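Llevo años envolviendo cosas: regalos, vajilla para mudanzas, los marcos que vende mi cuñada por internet, bocadillos. Y con el tiempo he ido juntando manías con el papel que me ahorran bastante rabia, así que las dejo por escrito. Unas son de cocina, otras de la mesa del taller, y alguna vale para todo.

## El papel, guardado de pie no

Durante mucho tiempo tuve los rollos de pie en un rincón, como todo el mundo. Mal. Se aplastan por abajo, cogen polvo por arriba y el borde queda hecho un acordeón. Ahora los tengo tumbados encima del armario, con una media vieja cortada que abraza el rollo por el medio (¡las gomas elásticas marcan el papel, no las uséis!). Las hojas sueltas van planas, debajo de la cama, dentro de una carpeta de dibujo grande que compré en Suksawat, la papelería de mi barrio.

Si vivís en un sitio húmedo, meted también una bolsita de arroz crudo bien cerrada. No hace milagros, pero algo ayuda, y cuesta cuatro perras.

## Papel de horno que no se enrosca

Este es mi favorito. Arrugas la hoja con las manos hasta hacer una bola, la abres, la alisas un poco y ya se queda quieta en la bandeja. Mi amiga Oranuch Khunthong la pasa además un segundo por el grifo y la escurre, y así se adapta a cualquier molde por raro que sea. Yo lo hago para las tartas de queso y para el pan en cazuela; para galletas no, que salen con la base llena de arrugas.

Otra opción es poner un puntito de mantequilla en cada esquina de la bandeja y pegar el papel encima. Para galletas, esta.

Y una cosa que aprendí tarde: el papel encerado no es papel de horno. La cera se derrite y luego te pasas la tarde rascando la bandeja - yo la rasqué dos veces, porque la primera vez no escarmenté.

## Quitar grasa de un papel que quieres salvar

Me ha pasado con recetas escritas a mano. Se cubre la mancha con maicena o con polvos de talco, se deja toda la noche y se sacude por la mañana. Si queda sombra, se pone una servilleta de papel encima y otra debajo y se pasa la plancha templada, sin vapor, a toques cortos. Con las manchas viejas el resultado es regular. La receta de albóndigas de mi abuela sigue teniendo un cerco, pero se lee.

## Cortar recto sin guillotina

No tengo guillotina ni sitio para tenerla. Lo que hago:

- Doblo por donde quiero cortar y repaso el pliegue con el dorso de una cuchara. Después meto un cuchillo de mesa, de los que no cortan nada, y voy tirando despacio hacia mí.
- Para varias hojas a la vez, cúter con hoja nueva y regla metálica. La regla de plástico acaba mordida y tú también.
- Varias pasadas suaves en lugar de una fuerte. Cuando aprietas, la hoja se va por donde quiere.
- Debajo, una base de corte o un cartón gordo. El mío es la tapa de una caja de Gririrska que lleva ya una buena temporada aguantando cuchilladas.

## Extender una hoja grande sin pelearse con ella

Con las hojas grandes, las de forrar cajones o hacer patrones, la lucha es siempre con el borde. Sujetas un lado y se te levanta el otro. Yo la enrollo al revés, sin apretar, y la dejo así mientras me tomo el café. Luego la abro en la mesa y pongo peso en las esquinas: tarros de legumbres, de 500 gramos, que siempre tengo llenos. Si todavía se riza un poco por un lado, no pasa nada, con cinta de pintor se queda a raya y al despegarla no arranca nada.

La mesa, limpia y seca antes de empezar, por favor. Una miga debajo y el lápiz te pega un salto justo en medio de la línea.
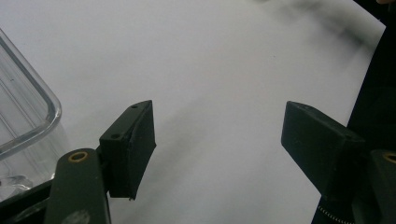 ## Envolver platos para una mudanza

En la última mudanza me ayudó Surachet Wattanapong, que ha trabajado embalando y va a una velocidad que da envidia. Me enseñó a poner los platos de canto en la caja, como si fueran discos, cada uno con su hoja y otra arrugada entre medias. Yo los apilaba tumbados, claro, y siempre se me rompía el de abajo. También me dijo que el papel de periódico mancha la loza clara, así que mejor papel blanco sin imprimir, y que las cajas de vajilla tienen que ser pequeñas aunque te apetezca llenar la grande - esa luego no la levanta ni él.

## Aprovechar los restos

Los recortes largos los guardo para separar sartenes. Los medianos, para limpiar cristales con un chorrito de vinagre. Y los pequeños van a una lata junto al teléfono, para la lista de la compra. En noviembre, cuando empiezo con los regalos, saco la caja de los retales bonitos y con ellos hago las etiquetas: un agujero con la perforadora, un cordel de cocina y listo.

Si tenéis algún truco para despegar el celo viejo sin llevarse el papel detrás, contádmelo, ¡que con el secador me va fatal!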